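How to book a play area or picnic lawn at Indach Park

Indach Park may be reserved in part by families, schools and community groups for parties, picnics and supervised play sessions. The following steps explain how to make a booking, what to bring and how the area should be left. They apply to all dates from March onwards.

Step 1. Choose your area

Three areas may be reserved. The Upper Lawn lies beside the Prorkach Gate and is level throughout, with step-free access from the car park. The Splash Garden has a drinking fountain and a standpipe and is suited to water play for younger children. The Bognár Shelter is roofed and has fixed benches and tables.

The climbing frames, swings and slides remain open to all visitors at all times and cannot be reserved.

Step 2. Check the size of your group

The Upper Lawn may be used by groups of up to 94 people. The Splash Garden and the Bognár Shelter have lower limits, which are shown on the booking form. Please count adults and infants as well as children.

Step 3. Submit the form

Forms are available from the park office and must be received at least five working days before the visit. State the area required, the arrival and departure times and the name of one adult who will be present throughout. The office will reply in writing with a reference number. A booking is not confirmed until this has been received.

Step 4. Prepare your equipment

Groups using the Splash Garden should bring their own basins. Shallow tubs with rounded corners are preferred, and glass containers are not permitted in any part of the garden. Basins may be filled from the standpipe and should be placed on the paving, clear of the path. An adult must remain within reach of any basin that contains water.

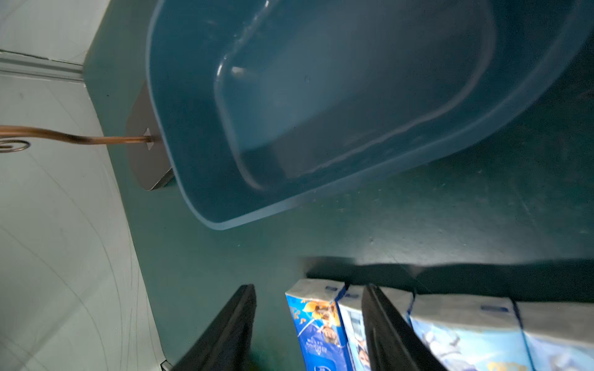

Shallow blue plastic tub with rounded corners.

Ball games, kites and small pop-up tents are allowed on the Upper Lawn. Inflatable castles require separate written consent and proof of insurance from the hire company. Barbecues may be used only on the stone plinths behind the shelter.

Step 5. Arrive and set up

Report to the office on arrival and show your reference number. Vehicles may stop at the Prorkach Gate to unload but must then be moved to the Cluron Road car park. Decorations may be tied to the shelter posts with string. Tape, nails and staples must not be used, and nothing may be attached to trees.
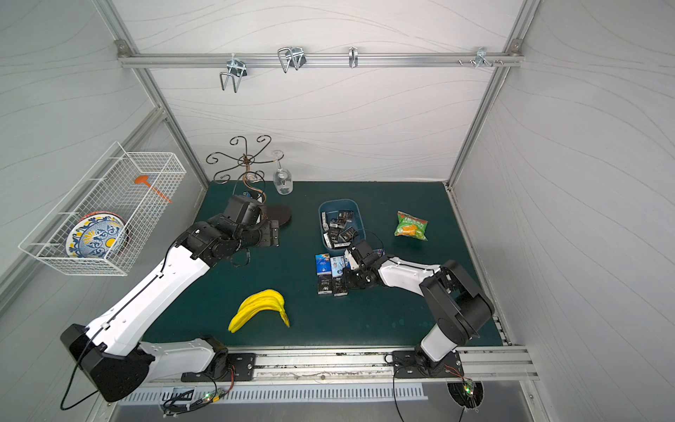
Wire hooks on a horizontal rail, with a scrolled stand on the tabletop.

Step 6. Leave the area tidy

Empty all basins into the drain beside the standpipe and take your rubbish home or place it in the bins at the gate. Lost property is held at the office for five weeks.

Changes and cancellations

Requests to change a date should be addressed to Salamatu Briggs, Bookings Officer, quoting the reference number. Where the park closes an area owing to high winds or flooding, the group will be offered another date.

Page last reviewed: 7 February 2025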